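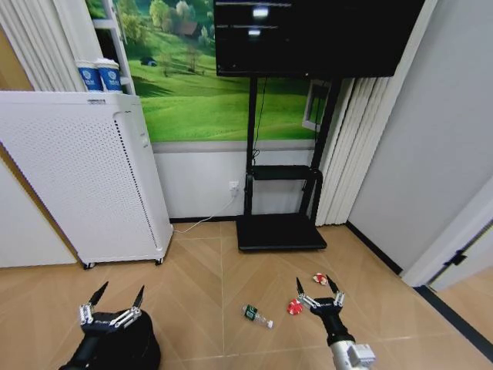
Ticket: Wemell office, main room — air purifier noise and small items left on floor
Status: open, waiting on part
Priority: 4

Reported
Rattle from the tall white air purifier on the left side of the room. Starts on the high setting and stops on low. The person reporting also asked for the small things on the floor to be cleared before the Friday cleaning: a clear plastic bottle with a green label, lying on its side, and two small red-and-white pieces.

First visit
Ran the purifier on each speed. Rattle confirmed on high, none on medium or low. Filter date sticker says July, so it is due. Pressed on the front panel while it was running and the sound got quieter but did not go away. Unplugged it and moved it 9 inches out from the wall. No change.

Vacuumed the small holes on the front and side panels with the brush attachment. Some improvement on medium, same rattle on high.

Second visit
Took the front panel off. One of the clips on the inside is cracked and the panel does not seat tight. Put a strip of felt tape behind it for now. High setting is usable but still not quiet. Ordered a clip set and a filter from Drostirance, part total under 50 dollars. Anozie had the filter but not the clips.

Floor
Asked whether the floor had been damaged, as one user thought a seam had lifted near the middle of the room. Walked the long straight line by hand and found no raised edge. Pasetti laid the floor, 400 square feet, and their care sheet says no standing water and no steam mop. Please pick up bottles before mopping — a leaking one left overnight can swell a seam.

Next steps
Fit clips and filter when they arrive. Run on high for one hour with the tape removed. If the rattle is still there, check the fan mount. Leave the purifier on low until then.

Wemell Facilities Desk | Contact us | Back to top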